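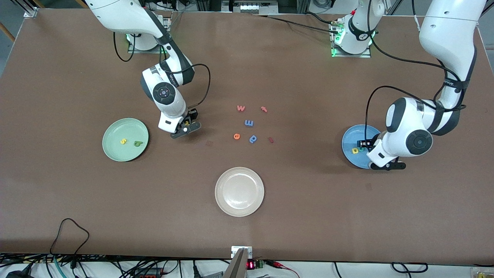
From: Fouzia Durrani
Date: 30 March 2018
Subject: Re: Can they do chores yet?

Melahat Sönmez wrote:
> I went to the Skodthorpe open day and came home unconvinced.
> Two arms and a whole bench of kit to put foam letters on plates?
> My kids tidy faster than that, and they hate tidying. Is
> anyone near a machine that could clear up after tea?

Melahat, your kids have had years of practice! I'd say we're a long way off clearing up after tea, but I'm more hopeful than you are.

Sorting small squashy things is a proper chore. Foam gives when you pinch it, every letter is a different shape, and they land at any old angle - an M on its side would fool me before coffee. Anyone who has packed mixed orders at Stinus will know the feeling (we get through 2,000 loose parts on a busy day and I still do the fiddly ones by hand).

What I'd love to see next is the same job with the plates moved halfway through, or with a wet sponge thrown in. Then cutlery, please!

I'm hoping to get over there in July. Room in my car for two if anyone fancies it.

Fouzia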